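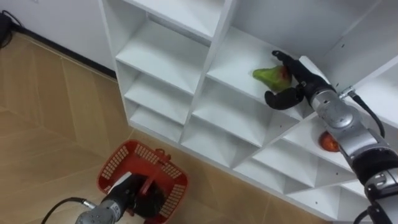

4. Loading the Timumley cube shelf

Panels up, back against the wall, everything square? Good. If not go back to step 3 — a shelf that leans now will lean more with stuff on it.

4.1 Check each screw. Hand tight, then a quarter turn. Don't use a power driver, the holes strip.

4.2 Wipe out the cubbies. Dry cloth only. Drill dust gets in the corners and marks fruit, linen, anything pale.

4.3 Start low. Heavy things in the bottom row, light things higher up. Small loose items (a pear, keys, socks) are fine straight on the shelf floor but set them back from the front edge. No lip on these.

4.4 Round things roll. Lay a pear on its side, or use a basket.

CAUTION: no climbing, no sitting, no standing on the lower cubbies. Fix the wall strap before children use the room.

4.5 Baskets. Any small one with a handle will do. The Buson and Caruso inserts fit the large cubbies only, measure first. Leave 2 cm at the sides or you will scrape the edges every time you pull it out.

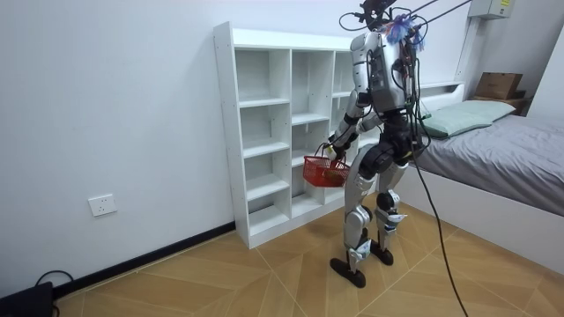
Carry by the handle, keep it level and put it down before you start sorting. One basket at a time. Lift things out at the shelf, not half way across the room.

4.6 To empty a cubby, take the contents out top row first. Basket on the floor or at hip height, wichever suits your back.

NOTE: leave the unit empty when moving it. Two people, 5 minutes. Dont drag it, the bottom edge chips.

4.7 Check the screws again after 2 weeks. Then every April or so.

Spare screws and edge strip: quote Timumley and your panel colour when ordering.

Ikano Shelving Help Desk | Contact us | © Ikano Shelving | Back to top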